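January, 2 pm - Cordero two-arm kit, trial bench

Second go at the demo task Cordero ships with the kit: sort the donuts by size, big ones to the beige plate, minis to the teal. Riku has the loan paperwork and I have the opinions. Setup guide promises "minutes", without giving a number. Clamping the rails took us 2 hours, and the guide's favourite colour for every part is black.

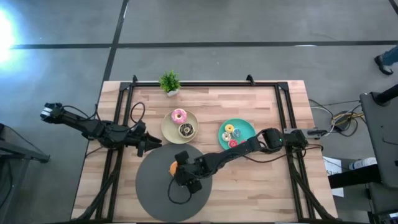

Right gripper open over the grey mat, left one holding nothing.

Cable loops at both wrists bother me. Vonalico's quote includes a proper cable guide; Cordero lists it as an accessory, priced like jewellery. Asked Irén to find out if it's negotiable.

To do: 8 more runs with the plates swapped, then Guido gets the bench back.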